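Lab notes from the road: an afternoon at Komthorpe
Posted Apr 14, 2020

I have wanted to get inside Komthorpe for ages, so when the invitation to their visitors' afternoon finally came through I said yes before checking the trains. (Two changes and a bus from Herkmont, if you're planning the same trip. Take a sandwich.)

The question I carried in with me was the one my sister asks every holiday: can a machine put the groceries away yet? She doesn't care about backflips. She wants someone to deal with the fruit.

Fruit is exactly what they were working on in the first room. Our guide, Noemí Cárdenas, runs the group that teaches machines to handle ordinary kitchen things, and she took us straight to the tables, where a person works through a chore with a gripper and the software learns from the recording. Pick up, move, put down, and then again with everything shifted a little. I could have watched it all day! 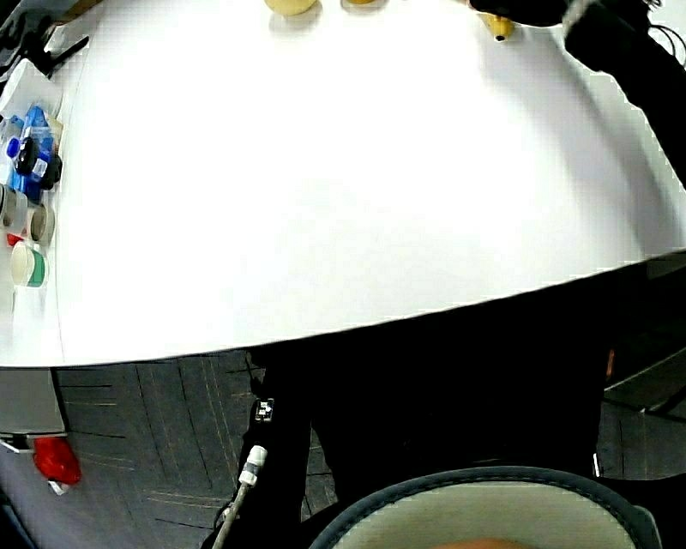

Noemí told us the set they are building now has 3,658 recorded pick-ups in it, and that she would like a lot more. A banana is a nice shape to grab if it's lying the right way and a miserable one if it isn't. Pears bruise. Anything round wants to roll off the moment you touch it slightly wrong. I asked how their arm does with all this and she gave me a straight number: out of 100 tries with mixed fruit on a clear table, it misses 11. Put the same fruit in a bowl, touching, and she wouldn't even quote me a figure.

I found that more exciting than a polished demo, to be fair. Eighty-nine good pick-ups would have been a fantasy when I first started going to these things, and the misses are interesting – mostly the fingers close a hair too early and push the piece away.

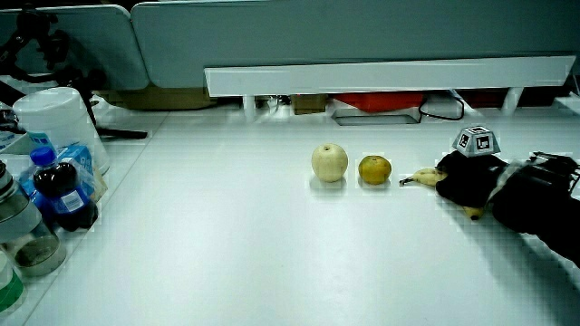
A pear, an orange and a banana on the table at Komthorpe, with the gripper over the banana.

After the fruit we went down the hall to see Jirov, their towel folder. It does one hand towel in nine minutes. Nine! But the corners matched, and the man next to me applauded, and so did I. It can't do a fitted sheet, though neither can I.

The shop-floor side is further along. Quintero, the bin-sorting cell, was taking plastic caps and brackets out of a tray and lining them up at a pace I'd call brisk, with a technician stepping in twice while we stood there. Same parts every day, same light, same tray. Noemí pointed out that a kitchen gives you none of that, and I thought of my own counter with the mail on it.

So, for my sister: no, not this year. A single banana on a clean table, very likely yes. The full bag, with the eggs at the bottom, is a long way off.

Practical stuff. The tour is free but you have to book, closed shoes are required, and the coffee machine in the lobby takes coins only. They plan another afternoon later in April and I've already put my name down, mainly to see whether they've tried the bowl again.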